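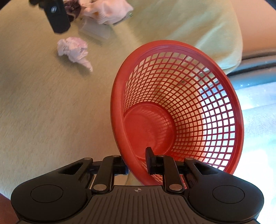 Fig. 4. Red mesh basket over a light yellow-green cloth.

4. Washing and drying the covers

Before you start, read the label inside the seam of each cover. The Stalto sofa bed is delivered with 2 seat covers and one long back cover. The back cover is 228 cm long and needs more space for drying.

4.1 Open all zips and take the covers off the foam. Do not pull at the corners.

4.2 Shake the covers outside and close the zips again. An open zip can damage the cloth in the machine.

4.3 Turn the covers inside out. Small parts, such as the arm caps and the ties, are easily lost, so keep them together in a basket or a net bag until you need them.

4.4 Wash at 30 degrees with a liquid detergent. Wash the back cover alone.

Caution: Do not use bleach. Do not iron the side with the rubber dots.

4.5 Dry the covers flat or over two lines. Do not use a tumble dryer. In January, or in any cold room, please allow one more day.

4.6 Put the covers back when they are fully dry. Begin with the long side, then the corners, and close the zip last.

Note: If the cover feels too tight after the first wash, this is normal. It becomes wider again after some days of use.

Note: The foam must not be washed. For a stain on the foam, use a damp cloth and let it dry standing up.

Spare covers can be ordered from Bradell under part number 118 (seat) or 300 (back). Please write also the colour, which you find on the same label. Covers bought before 16 August 2019 have buttons in place of the zip; for these please see section 6.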